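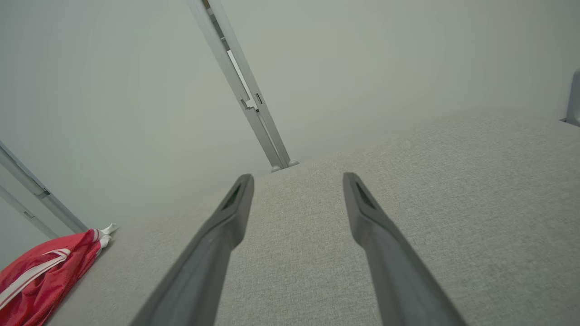

Light grey fabric, pale grey-green wall. Nulura, November.

Posting a few notes on cleaning grey upholstery, as a couple of people asked after my last thread on curtains.

The fabric is a fine weave with off-white through it. In the shop it looks like one flat colour. At home you see the speckle, and so does every crumb.

I vacuum first, always. Soft brush head, low suction, going with the weave and then across it. Takes me 15 minutes if I don't stop to answer the phone.

The back edge along the wall gets the most dust. I used to skip it. Now I start there and work forward.

For marks I use lukewarm water and a tiny bit of plain dish soap on a white cloth. Dab, don't rub. Coloured cloths can bleed - learned that on a chair from Marchal that still has a faint blue patch on one arm.

Check the care tag before any of this. If it has an S on it, keep water away from it and use a solvent cleaner.

I got a quote from Jundlow for a full steam clean. $128, plus a call-out fee if you're past the bridge. Might do it once a year, not more.

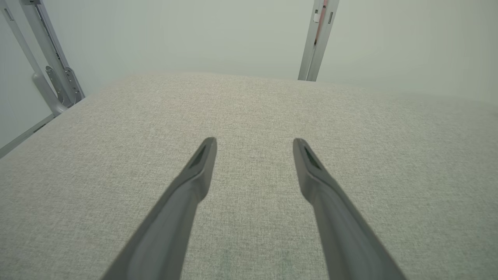

The other thing is pilling. Pale weaves hide it well until the light comes in low in the afternoon, and then the whole top looks fuzzy.

A fabric shaver fixes most of it. Mine is the Midari one, $19, runs on 2 batteries. Keep it flat and keep it moving. If you press down you'll thin the threads.

Someone asked about throws. I had one on for a year and took it off. It slid around and the fabric under it ended up a slightly different colour from the rest.

Wall colour - I don't have the tin anymore, sorry. It was a grey with a bit of green in it and I had the paint counter mix it at half strength. On a dull day it goes greener.

I'd pick the same fabric again. I wouldn't go any lighter, not with kids or a dog in the house.

Curtains thread is further down my page if you missed it. Rugs next, once I've finished the hallway.

Nov 25, 2014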